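Vurndale Community Board > Local News > Last night's shaking

faultline_phil
Posted 20 November 2022

So the county has put out its statement, and I have questions. They say "no significant damage" in Vurndale or Plekum. The tremor was at 11:40 at night. The statement went up at 6:15 in the morning. Who was out looking at buildings in the dark? I'm on Wimden Street and I have a new crack over the back door that I can fit a dime into.

mrs_tuttle
Glad you're okay, Phil. We felt it here as one hard bump and then a rattle that kept on longer than I liked. Nothing broken. The dog is still under the bed.

faultline_phil
Same here, one bump. I've read three different magnitudes since then. The radio had one, the county had another, and the map online changed while I was looking at it. I don't see how anybody can say it was minor when they can't agree on what it was.

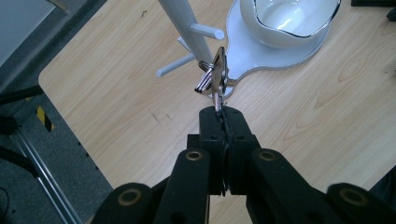
Why does the magnitude keep changing? The first number is worked out by computer in a few minutes from whichever stations report first, and it gets revised when the rest of the readings come in and a person checks them.

faultline_phil
I get that part. My trouble is with the county picking the lowest of the three and putting it in the headline.

Ruan Mthembu
They picked the latest one, Phil. It happened to be the lowest. I don't love how the county handles these things either, but a revised number is usually a better number. Magnitude won't tell you much about your back door anyway. Depth and soil matter a lot, and half of Wimden Street is built on fill.

creekside7
The part I don't buy is the 4,000 people "without power for a short time." We were out until after 4 a.m. and so was everyone on Lagman Road. Is that short? My freezer has opinions.

mrs_tuttle
Our lights only flickered.

creekside7
You're up the hill, you're on the other line. Down here it was pitch dark and the phone was no use for the first hour. I called the county number and got a recording about leaf pickup.
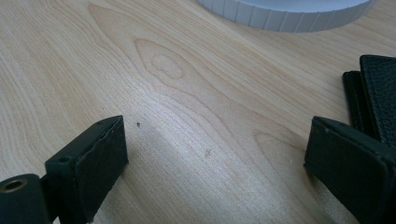 oldgrange
Phone was down in Plekum too. I walked over to the fire station and they told me they'd had 300 calls by one o'clock, mostly people asking whether there would be another one. They were polite about it. They also said they had two trucks out driving the older streets, so somebody was looking at buildings, Phil.

faultline_phil
Driving past with a flashlight isn't an inspection. After the one in February they said no damage too, and then the Plekum library closed for 7 weeks to fix the stairwell.

oldgrange
The stairwell was bad before February. I used that library every week and there was a bucket on the landing for years.

faultline_phil
Then why was the repair paid for out of the quake money?

Ruan Mthembu
That's a fair question and I'd like to see the answer as well. I looked through the meeting minutes this morning and there's one line on it, no breakdown. Anyway, for anyone with cracks: take a photo with a ruler next to it today, then another in a week from the same spot. A crack that grows is worth a phone call. Hairlines in plaster usually aren't – every house my age has them.

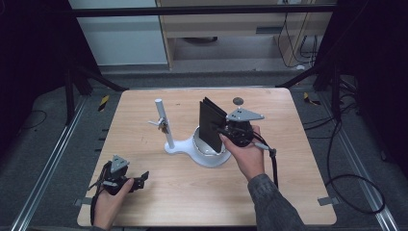
Also check the chimney from the outside before you light anything, and if you smell gas, get out and call from the street. The county form for reporting damage is online, but it took me four tries to get it to load, and it wants a parcel number. The front desk will take a report on paper if you ask. Get a copy with a date stamp on it. They lost mine in February.

creekside7
Does the form cover spoiled food?

Ruan Mthembu
It has a box marked "other losses." I put $400 in that box last time for a water heater and never heard back.

faultline_phil
Figures. I'll be at the desk Monday with my photos and my dime.

mrs_tuttle
Did anyone else just feel that? Or was it a truck?

oldgrange
Truck. Gravel hauler, just went by my place.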